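Teleoperated demos look fine but the trained policy hesitates over the object
Asked by palacios_bench

I'm teaching a small arm to pick a toy carrot up off a plate and put it on the counter. I drive it by remote control with a leader arm from Feveck, with one fixed camera and one on the wrist. I have 200 demonstrations, all done by me over a few evenings in November. When I replay them they look fine. The trained policy gets above the carrot, stops, drifts sideways and sometimes never closes. Out of 3 test runs last night it finished one. Do I need more data, or is there something wrong with the data I have?

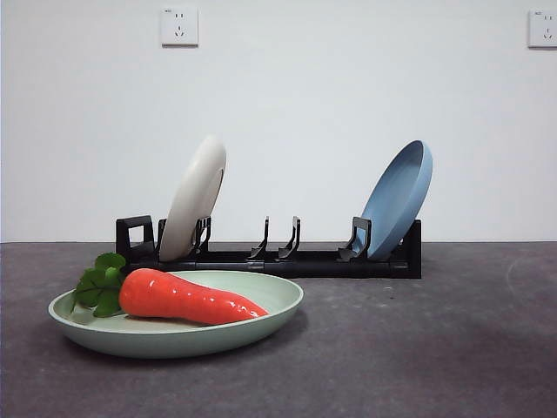 My setup is the same every time as far as the furniture goes. The counter is gray and the wall behind it is plain white apart from the outlets. The carrot lies across the green plate with its leaves hanging over the left rim, and the black rack stands behind with a cream plate and a blue one in it. I move the green plate by a hand's width between demos but I have mostly left the carrot pointing the same way. The rack never moves. I wait for the arm to be still before I start recording.

treltonport_mike_b

I had the same thing and it was my own pausing. When you drive by remote you stop above the object to check your aim, and every one of those stops gets recorded. The policy learns that hovering is part of the job. Go through your demos and look at how long the arm sits still before the fingers close. Trim the long ones, or record again and keep moving slowly all the way down.

Also change the carrot's direction. If it always points the same way the arm has only ever learned one wrist angle. Turn it a little each time, and do some with the leaves toward the arm.

I would not go for more data first. I once had 949 demos of one task and the version trained on the cleaner half worked better.

slowhands

Check your wrist camera. Mine was set to a long exposure and everything smeared whenever the arm moved, so the only sharp pictures were the ones where it was standing still.

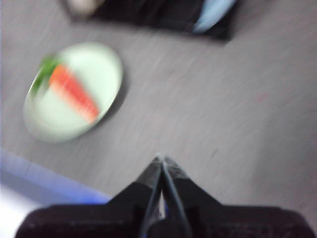 Should I throw out the demos where I missed the first grasp and tried again?

Keep the ones where the second try was clean and quick, because they show the arm how to recover. Drop the ones where you poked around for a long time or pushed the plate across the counter. If you are not sure about one, drop it.

More light lets you shorten the exposure. I put a cheap lamp on each side and that was enough – no new camera needed. Lock the exposure and the white balance too, or the colors will shift between evenings.

pastberg_shop

just guide it by hand instead. way easier than remote

12 people found this page helpful
Shared 3 times

Comments

gridline: Hand guiding is only easier if the arm can be moved freely by hand. And your hands end up in the camera view, which they won't be when it runs alone.

palacios_bench: Looked at the recordings. I was stopping for almost 3 seconds over the carrot in most of them. Going to trim those and see.

treltonport_mike_b: Leave a short stop in, just not that long. The fingers still need a moment to line up.

oddsocket: Does the trimming have to be done by hand or is there a script for it?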